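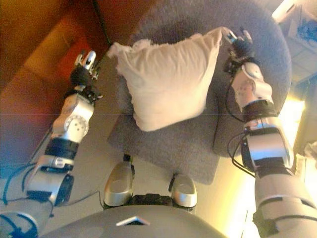

The Shopping List: A Gallery

Murwood, Pustville workshop
Text and pictures by Duván Cuervo
Posted Fri 20 December

Next year's equipment request goes upstairs before the holidays, and upstairs has asked for "something more visual" than last year's spreadsheet. So you get a gallery page. The work is pillows, stools, cushions and the moving of one onto another with two robot arms, and the notes follow the order of the request, line by line, the way the money will be argued about.

For anyone joining from accounting: Murwood restages rental furniture. Things come back, get cleaned, get dressed again and go out. We would like the dressing part to be done by a machine for at least some of the day. We are in the second winter of wanting this.

THE WORK AT HAND

A pillow on a round gray stool, one hand holding a corner, the other hand open and waiting its turn. Most of what we need to buy next year can be traced back to a corner of a pillow.

A gripper spec sheet will tell you the payload to the gram. I have yet to find one with a row for "pillow." Brastley's sales line suggested I treat it as a rigid box with rounded edges, and I wrote that down so I could look at it again on bad days.

LINE 1: HANDS

Two spare hands, one left, one right. Last year we asked for one spare and didn't specify the side, which led to a lively week of email. Please approve them as a pair. The part numbers differ by a single letter and purchasing has my sympathy.

Delivery is quoted at 30 days from order. Experience says to add the time it takes for somebody to find the box in receiving.

LINE 2: HAND COVERINGS

The black fabric-like wrap is a consumable and should be budgeted like one. In the current year it was filed under "tooling," then "apparel," then "other," and we have now been asked why our robot has a clothing allowance. I would like a line of its own, $1000 for the year, and I would like it called "hand coverings" on every form from now on.

We did price a cheaper wrap. It was slick, and a pillow is already most of the way to the floor without encouragement. The cheaper wrap is in a drawer if anyone wants it for a craft project.

LINE 3: STOOLS

Round, gray, upholstered, felt-like on top. We want more of these exact ones. I know the catalog has a nicer stool in oatmeal. The oatmeal stool can come later, when we've got the gray one working every time and are looking for fresh disappointment.

Stools can be pulled from rental stock at cost, so this line is a transfer and no money leaves the building. It will still need three signatures. I've started collecting them.

LINE 4: PILLOWS

Pillows are also free, in theory, since we have a warehouse of them. In practice the warehouse would like them back, and would like them back in the condition they left in. A pillow that has been picked up by one corner all afternoon has been through something.

Proposal: a standing set of retired pillows, signed over to the workshop permanently. Mixed sizes, mixed fillings, ruffled edges included. The ruffled ones are the hardest and they're also what the customers keep renting, so leaving them out would make for very pretty results and a very short career.

LINE 5: CABLES

My least glamorous line and the one I'd defend with a chair. Robots are sold in brochures where no cable has ever existed. Then the crate is opened and there's power, network, the emergency stop, whatever the hands want and whatever the hands want next month after the upgrade.

We're asking for overhead cable routing at both stations, with proper strain relief at the elbows and wrists. Quote attached to the full request: $3000, installed. I have compared this against the cost of continuing with tape. Tape is cheaper. Tape has also had its own line in the budget for two years running, and you may want to look at how that line has grown.

LINE 6: LIGHT

The afternoon sun in the Pustville building is wonderful if you're a cat. For a camera trying to find the edge of an off-white pillow on a pale surface it's less wonderful. We want blinds on the bright side and two diffuse fixtures overhead.

Facilities has offered to "turn the robot the other way." We tried to take this in the spirit it was given. The other way faces the loading door, which has its own opinions about light and opens whenever a truck arrives.

LINE 7: FLOOR SPACE

The workshop is 1452 square feet on the lease. Take out the columns, the shelving, the walkway the fire marshal is fond of and the corner where broken lamps go to be thought about, and what's left is one comfortable station or two uncomfortable ones.

The request assumes two uncomfortable ones. If the lamps could be thought about elsewhere we'd have a decent aisle between them. I raised this in the fall and was told the lamps were waiting on a decision. I'd like to be copied on it.

LINE 8: THE SECOND ROBOT

I put it this far down on purpose, because last year it was line 1 and the meeting never reached line 2.

The options are these.

Brastley, two arms on a body, same family as the current unit. Everything we've written works on it the day it arrives, or close to that day. It's the expensive one. The service plan is priced separately, as is the training, as is the stand the crate comes on, which they'd like returned.

Tello, two arms, lighter, noticeably cheaper on the first page of the quote. The hands are extra. The controller is extra. On page four I learned that the second arm is a "recommended option." By the last page the two quotes were near enough that I checked whether I'd picked up the same one twice.

Lease, either brand. Monthly payments look friendly and there's an option to swap at the end of the term. There's also a clause on "soft contact materials" that legal is reading. I asked if a pillow was a soft contact material and was told it was a good question, in the tone people use when they're going to bill for it.

My recommendation is the Brastley, bought outright, ordered in the new fiscal year with the hands from line 1 on the same purchase order. Same spares, same coverings, same mistakes, all of which we already know how to fix.

LINE 9: PEOPLE HOURS

Every quote I've read sets labor at zero after installation. I would love to work at that company.

Somebody puts the pillow back. Somebody moves the stool, checks the wrap and writes down what the arm did when it did something new. At present that's whoever is nearest, charged to whatever code they can remember. The request asks for a half-time position with a real title. Suggestions for the title have been collected and I won't be forwarding them.

LINE 10: WHAT WE'RE NOT ASKING FOR

A mobile base. It came up at the planning meeting and everybody brightened. Then we pictured it meeting the lamps.

A third arm. This one came from a visitor and was made kindly. Two arms already give us plenty of chances to hold a pillow by the wrong corner.

A new coffee machine for the workshop. It was on the draft as "thermal equipment," and somebody upstairs can read.

ON THE NUMBERS

Totals are in the full request, along with the quotes and the comparison table. If the whole thing can't be funded, the order to cut from is this: keep cables, light and coverings whatever happens. Those three make the robot we already own better, and together they cost less than the Brastley's crate, stand and training. Then the spare hands. Then the half-time position, although I'd argue for moving it up. The second robot comes last, and I say that as the person who has wanted it longest and has a spot for it marked on the floor in tape (see line 5).

Please don't approve the second robot and cut the cables. That was the compromise reached on the first robot, and I spent a December on my knees under it with a flashlight.

QUESTIONS THAT HAVE ALREADY COME IN

Can it do duvets? No. Please stop sending duvets.

Could we buy used? There's a market for it, and I've looked. Used arms tend to come from factories where they did a single motion for years. The price is good. The hands are usually missing, and then we're back at line 1 with a bigger number on it.

Does it save money? By next winter, on plain square pillows, I think it might. On ruffled ones I'd rather be asked again in the spring.

Why does it need both hands for one pillow? Try dressing a stool with one of yours. The workshop is open to anyone who'd like to attempt it, and we have retired pillows to spare as soon as line 4 is signed.

Comments on the request go to Duván Cuervo in the Pustville workshop. Paper copies are on the shelf by the door, underneath the wrap samples. If the copies have run out, take a wrap sample anyway, there are plenty of the slick ones.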